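From: Lionel Barbier
To: sim-teleop list
Date: 11 Feb 2023
Subject: Re: [sim-teleop] hand offset on recorded demos

Bastien,

I went through the tabletop set again with your question in mind. Two stills from the replay renderer, same room and much the same table, since the offset is easier to discuss with something to point at. 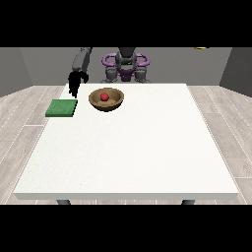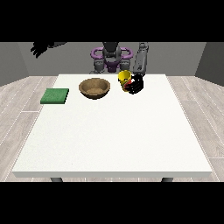
Tabletop scene, replay renderer. First: one hand near the green pad and the bowl. Second: hand closed on the yellow mug.

Bastien Roussel wrote:
> We replayed the Kudstead demos on our build and the hand closes
> high on the mug in a fair number of them. Operators say they were
> on target when they recorded. Is the offset in the retargeting, or
> are we loading the wrong wrist frame? Also, do you trim the idle
> time at the start, or does the policy see all of it?

Wrist frame first. The Aubert exporter writes the pose of the last forearm joint, and the Stillora loader expects the palm. If you load one into the other with no transform, everything still looks plausible in free space and you only notice at contact. Check the header: if hand_root is set to "wrist", apply the fixed transform in the config before retargeting. Applying it afterwards gives you a second, smaller error that changes with finger closure, and that one cost me most of December.

The retargeting itself is not clean either. Operators with small hands tend to over-close, and the solver pulls the wrist up to keep the fingertips where it wants them. I lowered the fingertip weight from 100 to 3 during the last part of the approach and left it alone elsewhere. Grasps on the mug got better. Anything flat got slightly worse — I have not found one value that suits both, so for now it is set per object.

On trimming: yes, but only the front. We cut everything before the first wrist motion above threshold and leave the end untouched. Operators often pause before contact to judge depth, and an early version of the script removed those pauses too. The policy trained on that data came in too fast and knocked things over.

The set at Plenberg now stands at 3485 demos, of which around 2000 were recorded after the header change. Please don't mix the two halves without checking the field above. The older ones have no hand_root entry at all and the loader silently assumes palm.

One question back: are you logging the idle arm? Ours is recorded at full rate whether or not the operator is using it, and it drifts when they rest their elbow. I would like to hold it at its last commanded pose, but that breaks any demo where both hands are used later on.

Lionel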